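Do Reusable Grocery Bags Pay Off? A Semester Project Report

Ditte Hjaltadóttir and Tae-yang Nam
Supervisor: Svend Bjarnason
July 16, 2020

1. Why we picked this

Everyone in our course had heard some version of the claim that a cotton shopping bag has to be used hundreds of times before it beats a plastic one. The number changes depending on who is telling the story. We wanted to find out how often students in our own building use the bags they own, and whether the advice printed on those bags has anything to do with real life. We went in doubting the number. We came out doubting our survey as well.

2. What we read first

Most of what we found online repeats the same few reports without saying what was measured. A "use" might mean one trip to the store, or it might mean one full bag carried home. Some of the counts include water use and farming, others only look at greenhouse gases, and a few pages add the two together in a way neither of us could follow. Organic cotton usually comes out worse than regular cotton, which surprised us until we saw that the difference rests mostly on assumptions about how much the fields produce.

The Vonow bag sold at the store across the street says on its label that it is "made for 1000 trips." Hjalti Norðdahl, who manages the store, did not know where the figure came from and told us to write to the supplier. We wrote twice. The supplier, Proveo, sent back a brochure with the same sentence in it.

3. The survey

We put a paper form in the mail room and left it up for 3 weeks. We got 153 forms back. The questions were:

How many reusable bags do you own?
How many did you use in the past week?
Where is the bag you use most often right now?
Have you ever thrown one away, and why?

The third question was Tae-yang's idea and gave the best answers. A lot of people could not say where their bag was. Several said it was holding other bags.

4. What people told us

Nearly everyone who filled out the form owned more bags than they used. The usual pattern was one favorite and a pile of spares that came free with something else: an orientation week, a bank account, a running event. Nobody had asked for these. If a free bag is used twice and then lives in a closet, the break-even number for that bag is beside the point.

People threw bags away for two main reasons, broken handles and spilled food. Washing was rare. One form said "you can wash them?" and we have no reason to think this was a joke.

We also asked about plastic. Many people reuse plastic bags to line their trash cans, so the plastic bag is not really single use either. When they stop getting plastic bags at the store, some of them buy rolls of trash bags. Reports that skip this step make cotton look better than it should.

5. The strength test

We hung three kinds of bag from a hook and added weight until a handle gave out. This was the part we enjoyed most and trust least. We only had a few of each kind, and the bags came from different stores and had been used for different lengths of time. The thin polyester bag held longer than we expected. The Fogh cotton bag failed at the stitching and not in the cloth, and a person with a needle could have fixed it in ten minutes.

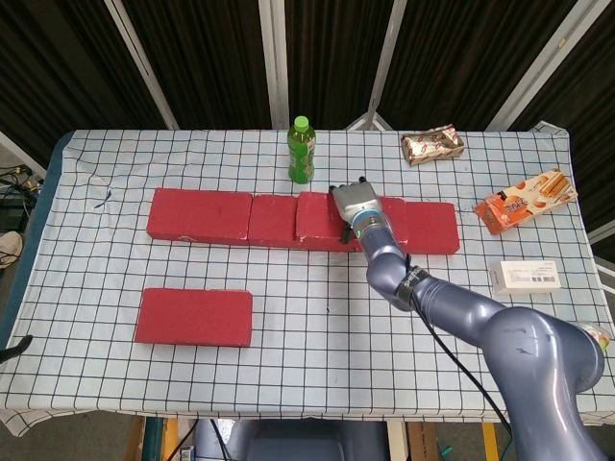

Figure 1. Row of red foam bricks on a table with a grid-printed cloth.

6. Problems with our own work

The form was anonymous and voluntary, so people who care about bags were more likely to fill it out. Memory is poor on this kind of question. Bjartur Þorgeirsson read our draft and pointed out that a week is too short, because some students only do a big shop every other weekend. He is right, and we should have asked for a month.

We also ran the form at one time of year only. A repeat in October, when new students have just moved in with their free bags, might look quite different.

7. What we think now

The printed number on a bag tells you very little. It assumes one owner, one bag and a steady habit, and we found few people who shop that way – including the two of us. We would rather see stores stop giving bags away than print bigger promises on them. Whether that would change anything, our data cannot say.

The blank form and the tallies are in the appendix.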